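Marking out a floor for a rehearsal

The company moved into the smaller studio at Penry in September, and for the first week we rehearsed on a bare floor with no marks on it. Halina Zalewska, who made the piece, works from a plan drawn for a much larger stage. The dancers had learned their paths from that plan. In the smaller room they kept arriving at the same corner two counts early.

I was asked to fix the marking. These are my notes, written up mostly so that I can find them again before the tour.

The usual method is to run a center line from the back wall to the front, then mark quarter lines on either side. It works well when the stage is symmetrical. The Penry studio isn't. One wall has a radiator housing that takes a strip off the usable width, and the door opens inward near the front. If you measure from wall to wall, the center ends up in a place no dancer believes is the center. They look at the mirrors, and the mirrors are set off to the left.

I took the center from the mirrors and ignored the walls. Everything else was measured outward from that line. The full plan is 1,000 cm across, and we had less than that, so the outer quarters had to be compressed. Halina did not want the middle touched. The duet in the second section depends on Sioned Humphreys covering a fixed distance in four steps, and if you shorten it she either takes smaller steps or runs into Rhydian. Both happened.

The compression was done on the two outside strips only. On paper this looks bad, because the grid is no longer even. In practice the outer strips are used for walking entrances and for one long diagonal, and a walk can lose a step without anyone having to relearn it. The diagonal was harder. I moved its starting point upstage, which kept the length but changed the angle, and Gwenllian Harries had to find a new spot on the wall to look at. She picked a light switch.
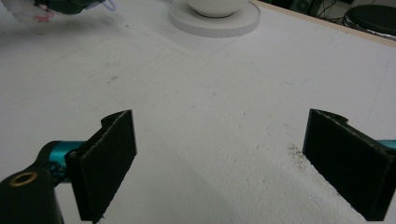
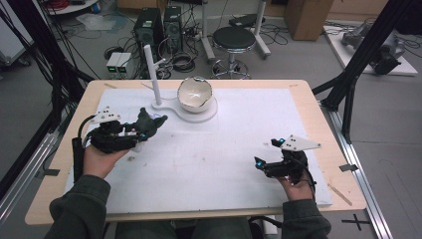 Tape is the next problem. Dance vinyl takes some tapes and not others, and the wrong one leaves a line of glue that grips bare feet. We have used Trutel for years with no trouble. The last order came from a different batch and lifted at the ends after one warm-up. I now cut the ends round, press them down with the back of a spoon, and leave the floor alone overnight. Square ends catch on a heel.

Color matters less than people think, up to a point. Three colors can be read at speed and four can't. I use white for the center and quarters, yellow for anything belonging to one person, and blue for the set. We had red as well for a while, for the revised positions, and the dancers treated it as a warning.

The number of marks also has to come down. When I went over the old floor plan I found 204 separate marks on it, most left from versions of the piece that no longer exist. Several were from a trio cut before I joined. After going through the video with Halina we kept 49. The dancers asked for two of the old ones back, both in the third section, and in both cases the mark had been used for something other than its stated purpose. Rhydian was timing a turn off one of them. I put them back and changed the key.

I keep the plan in Mekance, which Nia Gwynne set up for us when she was still managing the tour. It stores positions as distances from a zero point, so when the zero moves the rest follows. It doesn't understand that two strips of the floor have been squeezed and the rest hasn't. For that I have a second sheet with the corrected numbers typed in by hand. If you change one, change the other. I forgot once, and the long diagonal ended inside the radiator housing.

The next venue is Brosmont, where the stage is raked. On a slope, a distance measured along the floor is slightly longer than the same distance on the plan. Over the full depth that comes to a few centimeters, and I plan to ignore it except at the front edge, where Sioned finishes with her toes on the line. I will measure that one on site, with her standing there.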